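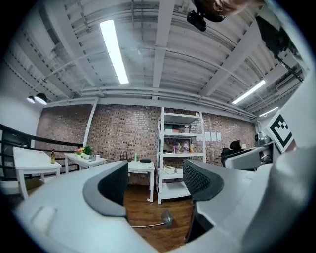 Accueil | Projets | Rapports | Équipe | Contact

Imprimer | Envoyer par e-mail

Projet Tenov – rapport d'avancement au fonds Rutherford
Lot 2 : règles de bonne pratique pour la collecte avec pinces tenues à la main
Rédaction : Danica Danko. Relecture : Siu-ming Lu.
2020-12-01

1. État du lot

Le lot 2 porte sur les règles que suivent les opérateurs quand ils enregistrent des gestes avec une pince à main instrumentée. La première version du texte a été diffusée aux deux sites, Osska et Promthorpe. Elle compte 18 règles, dont quatre obligatoires. Les autres sont des recommandations et peuvent être adaptées par le responsable de séance, à condition que l'écart soit noté dans le cahier.

2. Règles obligatoires

Marqueurs. Le marqueur carré fixé à la pince est contrôlé avant chaque séance. S'il est rayé, décollé ou sale, la pince est retirée du service jusqu'à remplacement.

Personnes. Toute personne susceptible d'être filmée a signé le formulaire de consentement. Cela vaut aussi pour l'opérateur, dont la tête ou les mains entrent souvent dans le champ quand la pince est tournée vers le haut.

Câbles au sol. Les câbles qui traversent la zone de travail sont retirés ou fixés. Si un câble fait partie de la tâche, il est déclaré dans la fiche de séance.

Bras robotisé. Lorsqu'un bras se trouve dans la même pièce, il est hors tension pendant la collecte manuelle. Amna Khattak a demandé que cette règle figure en tête du document, ce qui sera fait dans la version suivante.

3. Application sur les sites

Tsung-han Shih a relu quelque 300 enregistrements produits à Osska depuis la diffusion du texte. Les écarts concernent surtout la fiche de séance : éclairage non renseigné, mobilier déplacé entre deux prises sans mention. Pour 48 enregistrements, la fiche manque entièrement. Ils sont mis de côté et ne seront pas livrés tant que l'opérateur concerné n'aura pas complété les informations.

À Promthorpe, la formation a pris du retard – le second jeu de pinces n'est pas encore réceptionné. Sze-wing Siu assure l'intérim et utilise la version papier des règles, qui diffère de la version en ligne sur deux points mineurs (numérotation, durée des pauses). L'alignement est prévu en décembre.

4. Points ouverts

La durée maximale de port de la pince n'est pas tranchée. Les opérateurs d'Osska souhaitent des séquences plus courtes, avec changement de main. Nous proposons de garder la règle actuelle à titre provisoire et de recueillir les remarques par écrit.

La conservation des prises rejetées reste à préciser avec le fonds. Nous avons besoin d'une réponse avant de figer la version 2, en particulier pour les prises où un visage est reconnaissable.

5. Budget

Pas de dépassement sur le lot. La ligne « formation » est sous-consommée du fait du retard à Promthorpe – nous demandons son report sur la période suivante.

Contact : secrétariat du projet Tenov | © Projet Tenov | Haut de page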